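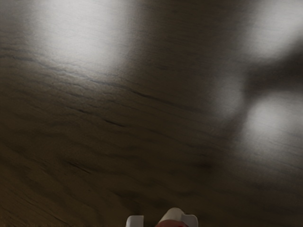
Home Diary Schedule Roster Old Stuff Contact

2026-07-03

Lost by eleven. Writing this fast before I talk myself into being nice. Summer league, game six, and Plandness still can't get a rebound when it matters. I mean at all. Up four with three minutes left and then five straight possessions where Iritz missed, got it back, and scored anyway. Five!! At some point it isn't bad luck. I keep thinking about the brown wood, those long streaks in the grain all sweeping the same way, because that was us. Everybody drifting left to right watching the ball go up. Nobody turning around to find a body.

Ok. Who was there. Danilo started at the point, Renato and Ulises up front, me on the wing, Princess at the other guard. Jocelyn coached cause coach Ocampo has his knee thing done in September and says he is "resting it" until then. Two months of resting. He texted at halftime to ask the score and then again to ask why.

First quarter good. Really good even. Danilo pushing it, two layups off steals, Princess hit a corner three and another one a minute later from pretty much the same floorboard. Iritz looked slow. They were in that lazy zone with the big kid parked in the middle and we moved it around him fine. Up nine.

Second quarter, the bench. I am on record that our bench is ok. It was not ok. Fouled three-point shooters twice, same guy both times, left-handed, and we'd talked about the left hand in the huddle. Up two at the half. Jocelyn didn't yell, just drew a box-out on the whiteboard and looked at each of us. Then drew it again.

Renato had four fouls by the middle of the third. Two of them bad calls, one of them I'm not sure what he was doing. So Ulises had to guard the big kid alone and he gives away four inches easy. He fought him. I want that written down somewhere, he had the guy off his spot most of the night and then no help on the weak side. That's me. I'm the weak side. I was leaking out for the fast break like an idiot because I'd gotten one bucket that way in the first.

So yes some of this entry is about me.

Last three minutes I already said. Missed free throws too, mine and Danilo's. He never misses those. He sat on the bench after with a towel on his head and wouldnt come get food.

Drove home with Princess, she thinks we go man the whole game next time and just live with the tired legs. I said we can't guard man for four quarters with seven people. She said we can't guard zone with seven people either. Fair.

The gym fee came up again too. Fledine wants 368 for the extra practice slot and the team account can't do it unless everyone pays in. Might be worth it. Might just be an hour and a half of us shooting halfcourt shots. If Jocelyn runs it I'll pay.

Crowd was decent, louder than the playoff game last year. Somebody's uncle had an airhorn. Somebody took the airhorn away in the third.

Things to do before the next one:
box out, every shot, even in warmups
free throws, 2000 before the end of the month, I did the math and it's doable if I quit skipping mornings
ask Renato about his hands, he reaches every single time
ice the ankle tonigth, not tomorrow

We're three and three. Top four make the bracket and there's a team below us we already beat, so it's not a disaster. Feels like one. Ankle is fat. Shower, ice, bed. Danilo just texted "gym at 6?" so I guess he's eating again.

Said yes.

Comments (4) Shares (2)

Recent entries
Game five, a win, finally
Why I hate the early tipoff
Princess and the buzzer thing
New shoes, same blisters
Preseason guesses (dont laugh)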